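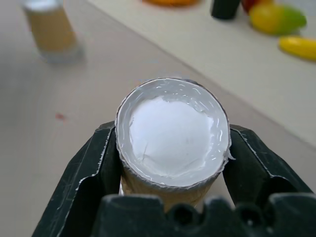
Draltent — readme

Hi! Draltent is my little night light controller that fades a string of warm LEDs up at dusk and back down before sunrise. I wanted something for the hallway that didn't snap on like a refrigerator door, and the ones I tried all had a visible jump at the low end. So I built my own (twice, because I put the first regulator in backwards).

What's in the folder

board/ has the schematic and the layout
code/ has the firmware, one file, 589 lines with far too many comments
logs/ has light sensor readings from my hallway, one text file per night

What you need

A photoresistor, a logic-level MOSFET, a 12 volt supply and any small microcontroller with one analog input and one PWM pin. I used a Clirkano board because I had a drawer full of them. If yours runs at 3.3 volts, check that your MOSFET really turns on at that level. Mine didn't, and it got hot enough to smell!

Put a 100 ohm resistor between the PWM pin and the gate, and a 10k from the gate to ground so the lights stay off while the chip boots. Please don't skip the second one — the full-brightness flash at power-up is pretty rude at two in the morning.
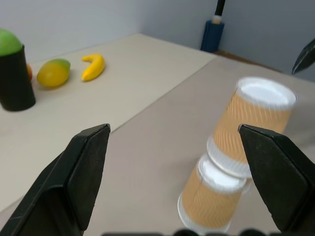

How the fade works

The firmware reads the sensor once a second and keeps a running average over 300 readings, so a passing car or somebody opening the bathroom door won't set it off. Once the average drops under the dusk setting, the fade starts. The steps come from a lookup table with a curve in it, since a straight ramp looks like nothing, nothing, nothing, BRIGHT.

Dusk and dawn have separate settings, and you want a gap between them. With both set the same, my lights wandered up and down all evening because the sensor could see its own LEDs. A short piece of black heat shrink around the photoresistor helped a lot too.

Settings you'll probably change

DUSK and DAWN are raw sensor values, so watch the serial output for an evening before you pick them
FADE_MIN is the fade length in minutes, and I keep it at 7
MAX_DUTY caps the brightness

Known problems

The very lowest steps still flicker on cheap LED strings. I tried a faster PWM rate on a branch called jemoser, and it's better, but the MOSFET runs warmer and I haven't left it on overnight yet. There's also no battery backup, so after a power cut the average starts from scratch and the lights take a few minutes to make up their mind.

Last update was December 2021, when I fixed the dawn fade ending one step early. Patches are welcome, especially for the flicker.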